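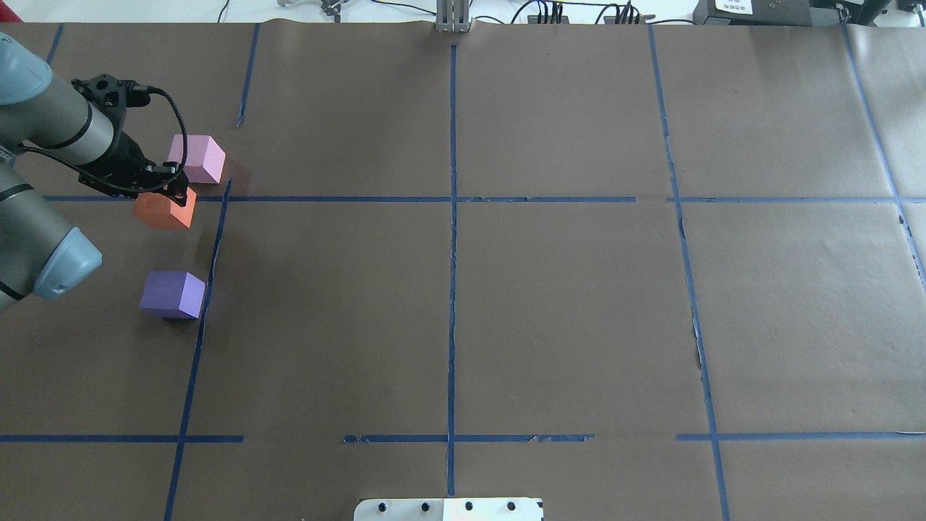
Kraft paper marked into large cells with blue painter's tape, with an orange-red and a light pink foam cube.

A tape grid, also called a taped sheet or (in some older classroom handbooks) a paper floor, is a simple way of dividing a tabletop into cells with strips of low-tack tape laid over a covering of paper. It is used for sorting, for laying out parts, for placement games with blocks, and for any job where things need a place to go and the table itself must not be marked. The usual covering is brown kraft paper from the roll, and the usual tape is blue painter's tape, whose color stands out well against the brown.

Materials

Kraft paper is favored for being cheap, strong and pleasantly dull. It doesn't throw glare back at whoever is working over it, and pale objects such as pink or white blocks show up on it clearly. Painter's tape was made to come away from walls without taking the paint along, and on paper it is a little less obliging – pull it up slowly and it will often release, pull it up fast and it brings the top layer of the sheet with it. Many people simply leave the lines where they are and change the whole sheet when it gets shabby.

Foam cubes are among the most common things to find on such a grid. They are light and quiet, and forgiving of being dropped or squeezed.

Laying out

The long lines generally go down first, running from the far edge of the table to the near one, and the cross lines follow. A strip longer than an arm's reach tends to bow as it is pressed down, and for most purposes this does no harm at all. Lewis Haldane, whose booklet Rinside is still passed around among block-play teachers, used a sheet 170 centimeters long and advised his readers to lay their tape by eye, on the grounds that children care a good deal more about which cell a block is in than whether the cell has square corners. Sibel Tekin preferred a chalk line, and the two of them exchanged letters on the matter for years.

Cross lines may be laid in one run or in short segments. Segments are easier to replace, though they leave more ends to lift.

Wear

Tape ends curl first, usually where sleeves brush over them, and small tears and frayed spots follow along the busiest lines. A torn strip can be patched by laying a fresh piece straight over it.

See also: Sorting tray; Drop cloth; Block play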